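The clearing task was chosen because it is the simplest form of bench tidying that still has a clear end state. Small parts are spread over a flat board, and they have to leave the board through one opening at the front. Sweeping loose items from a bench looks trivial, but the layout of the board decides how much of the work is pushing and how much is correcting. This section describes the board, the rails, the pusher and the pegs, and then the procedure used to set out and clear them.

## 3.1 Board and rails

The board is a flat rectangular plate with a smooth, pale pink surface and a thick front edge. It was supplied by Öberg as a blank and was not coated or polished further. A smooth surface was preferred after early trials on a textured mat, where the pegs tipped over instead of sliding and the results depended more on the weave of the mat than on the path of the stroke.

Two black rails run along the front edge, one from each end toward the center. They stop short of each other, and the space left between them is the only intended exit. The inner ends of the rails are rounded so that a peg arriving at a shallow angle is turned into the opening. Square ends were used in the first version of the layout (version A in the project notes) and caused frequent jams, with a peg resting against the flat face of the rail and a second peg wedged behind it.

The rails are open at the top. A peg pushed hard enough can ride up and over, and this is treated as a failure of the stroke. Raising the rails would have removed the failure from the data without removing its cause, so the height was left as it was.

## 3.2 Pusher and pegs

The pusher is a T-shaped tool with a green vertical stem and a green horizontal crossbar. The stem is fixed to a small brown block, which gives a firm surface to grip. The ends of the crossbar are rounded. With sharp ends, any small error in heading made the corner catch the inside of a rail, and the stroke had to be stopped.

The pegs are small red cylinders with flat tops. They come from the Plonden sorting set, from which only the red pieces were kept. Color has no role in the task, and the single color was chosen to give good contrast against the board. A cylinder on its flat end slides in a predictable way, while a cylinder on its side rolls, and the procedure in Section 3.4 therefore treats the two states separately.

The crossbar is used flat against the board during a stroke. If it is tilted, even slightly, one end lifts and pegs pass beneath it. Figure 2 shows the crossbar on the board with pegs in front of it.
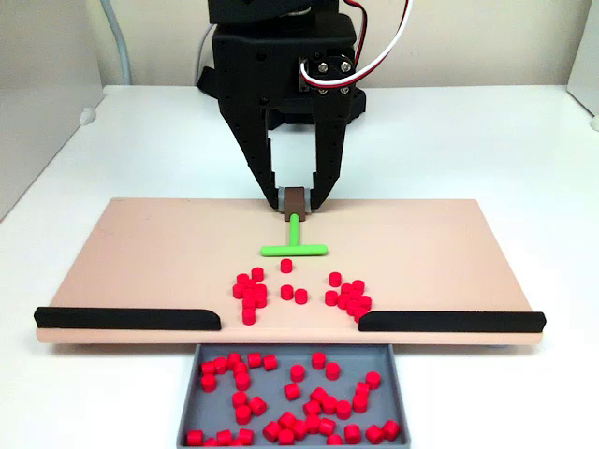 **Figure 2.** Green crossbar on the board behind a group of red pegs. The black rails on the front edge leave an opening at the center.

## 3.3 Surrounding surfaces

The board lies on a white tabletop. White partition panels stand to the left and right, and a plain, pale wall closes the back. The partitions were brought in from an Ikness office range and serve mainly to stop pegs that leave the board at the side from reaching the floor. They also keep the background uniform, which made it easier to mark peg positions by hand afterward.

A grey plastic tray is placed on the table below the opening. The tray was added late. In the first sessions the pegs fell directly onto the tabletop, where many bounced and rolled, and the time spent gathering them exceeded the time spent clearing the board. The tray is open and can be lifted out without moving the board.

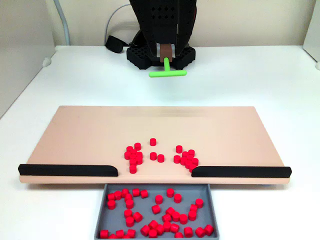 The position of the tray matters more than its size. If it stands too far forward, a slow peg drops into the space between the board and the tray wall. If it stands too far back, a fast peg clears it. The position was set by trial before each session and then held with a strip of removable tape from Prorulwood. The tape was replaced whenever the tray shifted under finger pressure. The same tape was used to fix the rear corners of the board, which otherwise crept forward over a long session.

## 3.4 Procedure

Each trial begins with the pegs being released by hand from a cup over the middle of the board. The cup is held low and moved in a slow circle, which gives a scattered layout with a few close groups. Pegs that come to rest on their side are stood up before the trial starts. Pegs that touch a rail are left in place, as they are part of what makes the layout difficult.

Clearing then proceeds in strokes. A stroke starts with the crossbar set down behind the pegs, continues toward the front edge, and ends when the bar reaches the line of the rails. The bar is lifted before it is returned, so that pegs already passed are not dragged backward. Wide groups are first gathered toward the center line with a diagonal stroke, and are then sent through the opening with a straight one.

A trial ends when the board is empty or when 50 strokes have been used. The limit was rarely reached. Most of the remaining effort near the end of a trial went into single pegs lying in the angle between a rail and the board surface, where the crossbar can only touch them with its rounded end. These pegs have to be moved along the rail in short steps, and a step that is too long tends to carry the peg over the top.

Sixten Vik and Larasati Yusof set out all layouts and scored all trials. Each peg was scored by its final location: in the tray, on the board, or elsewhere. Pegs that left through the opening but missed the tray were scored as elsewhere, although the stroke itself may have been sound. We considered a separate category for them – the first draft of the scoring sheet had one – but the two scorers disagreed too often on whether a peg had left through the opening or over the inner end of a rail.

## 3.5 Wear and cleaning

The board was wiped with a dry cloth between trials and with a damp cloth at the end of each session. Dust changes the sliding behavior of the pegs more than expected, and trials run after a break of several days were discarded if the board had not been wiped first. The layout described here has been in use since May without change, apart from the tape.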